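How to pack small lenses and filters for the post without scratching them

29 November 2025 | Posted in Workshop how-tos | 14 comments

I sell off bits of my optics drawer a couple of times a year, and in October I had my first proper disaster. A lovely little achromat went out of my door spotless and turned up at the other end with a crescent-shaped rub mark right across the middle. The buyer was very nice about it, I refunded the lot, and then I spent an evening reading up on what I'd been doing wrong (quite a bit!). So this is the way I pack things now, written down mostly for the people who keep emailing me after buying something and asking how to send their own stuff on.

It's aimed at small glass, the sort of thing you can hold between finger and thumb: lenses, round and square filters, little mirrors, prisms. If you're posting a telescope mirror the size of a dinner plate you need a different page and a much bigger box.

What you'll need

Powder-free nitrile gloves or finger cots
A rubber bulb blower
Lens tissue, the proper stuff, in a sealed packet
A rigid case with a lid that fits each piece (more on this in a second)
Low-tack tape
Small zip bags
A cardboard box at least a hand's width bigger than the case in every direction
Foam sheet or crumpled kraft paper
Pencil and labels

Picking the case

My old method was to wrap the lens in tissue, put it in a bag, put the bag in a padded envelope and hope. The trouble is that tissue moves. Every bump in the van shifts it a hair, and if one speck of grit is trapped in there you've made yourself a very slow sanding machine.

What you want is something that holds the glass by its edge and leaves both faces hanging in clear air. There are a few ways to get there. I use Tarnier edge-grip cases for anything round, and they come in small steps of diameter so you can nearly always find one that fits. For square filters I buy the Fondale trays, which have a notch at each corner. They aren't cheap if you only want one or two, so wait until you need a batch and share the postage with a friend.

If you're making your own, take a block of closed-cell foam and cut a hole slightly smaller than the lens, then cut a shallow step around the top of the hole for the rim to sit on. Another block goes on top with a matching hole. It takes me ages and my holes always come out a bit egg-shaped, but it does work. Please don't use the crumbly yellow foam that comes in old camera cases. It breaks down into sticky dust and it will get on everything you own.

Measure before you order. I use plastic calipers because I don't trust myself with steel ones near a coated surface, and I measure the diameter twice, then the edge thickness, then the thickness at the middle. That last one catches people out. A fat convex lens can touch the lid even when its edge fits beautifully! If you can't measure the middle without touching it, the maker's drawing will usually have it.

Cleaning, or leaving well alone

Gloves on first. Then hold the piece by its edge and look at it under a desk lamp, tipping it so the light skims over the surface. If all you see is dust, give it a few puffs with the blower and stop there. I know it's tempting to go in with a tissue and make it perfect, but most of the fine scratches I've ever put on a lens I put there while cleaning it.

If there's a fingerprint, that does want to come off before it sits in a closed box for a week. One drop of lens cleaner on a fresh tissue, drag it across once under its own weight, throw the tissue away. Repeat with a new one if you have to. Don't scrub and don't go back over with the same tissue.

A warning about the exceptions. Bare metal mirrors and ruled gratings shouldn't be wiped at all, not even gently, not even by you with your very steady hands. Blower only, and go easy with that as well. If a grating has a mark on it, photograph the mark, tell the buyer and send it as it is.

Loading the case

1. Blow out the case, lid and base, even if it's new. Mine often have a few plastic crumbs in the corners.

2. Lower the glass in by its edge. It should settle with a very light push. If you have to force it, the case is too small and the edge may chip.

3. Turn the closed case over slowly and listen. No rattle is what you're after. If it rattles, go down a size or add a thin foam ring that touches the rim only.

4. Put one strip of low-tack tape across the opening, and fold the end over on itself to make a little tab. The person opening it will bless you. Ordinary parcel tape grips so hard that people yank at it, the lid flies off and the lens goes across the kitchen.

5. Label the outside with the focal length, diameter and coating, and an arrow showing which side is up. Write the label before you stick it on, because pressing with a pencil on a loaded case flexes the lid.

6. Case into a zip bag, press most of the air out, seal it. In damp weather I put a small silica sachet outside the bag, in the box, never in with the glass.

Boxing it up

The case goes in the dead centre of the box with padding on all six sides. I put a layer of foam in the bottom, stand the case on it, pack the sides, then lay another sheet on top so I have to press the flaps down slightly to close them. Shake the box next to your ear. If anything moves, there isn't enough in there.

For several pieces going together, stack the cases with a sheet of foam between each and put two elastic bands around the stack, one each way. Don't let the cases knock against each other. I once sent four filters loose in one box and two of the lids had popped by the time they landed.

I used to buy my boxes from Skutonside in packs of 30, and I still think theirs are the stiffest for the money. Double-wall if it's going abroad. Write "glass" on the outside if it makes you feel better, though I pack as if no one will read it.

Storing the ones you're keeping

The same cases do nicely for long-term storage. Stand them upright in a row like books so you can read the labels along the top, and keep the row snug enough that it doesn't slump over when you pull one out. A clear tub is handy because you can see what's in it from across the room. Keep it out of direct sun if there are cemented lenses inside, and well away from the kettle.

I put a number on each case and keep a list in a notebook. My numbers start at 1000 for lenses and 2000 for filters, which made me feel very grand when I owned six of each. I also write down the date I last opened each one, and I try hard not to open them just to have a look (I fail at this constantly).

If you're storing gratings, give them a tub of their own and tape a note on the lid saying what they are. Visitors love to pick up shiny things.

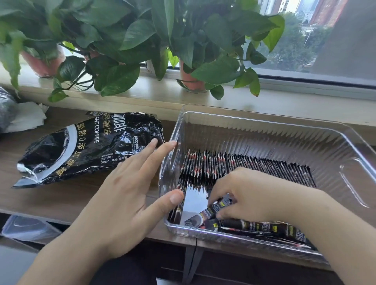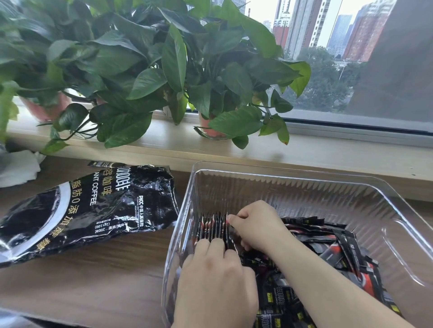 Coffee sticks standing in a row in a clear tub, with more lying flat beside them or in front.

A couple of questions I get

Can I use bubble wrap directly on the glass? Please don't. It can leave faint rings on coatings, and they're a pain to shift. Around the outside of a closed case it's absolutely fine.

How much should I insure for? Whatever it would cost you to replace, and check the small print on glass before you pay, as plenty of ordinary services leave it out. Keep a photo of the piece in its open case and another of the packed box — I take both on my phone every time now.

What about the sticky gel boxes? I've got two from Fallahi and they're great for tiny flat things like beamsplitter plates, as long as the face that touches the gel is one you can clean afterwards. I wouldn't put a coated curved surface on one.

If your parcel is going somewhere very cold, add a line to your note asking the buyer to leave the box shut until it has come up to room temperature. Half a day is plenty. Opening it straight away can fog the glass, and then they'll want to wipe it.

2828 views | 14 comments | Share this page

Contact | Copyright 2025, all rights reserved | Back to top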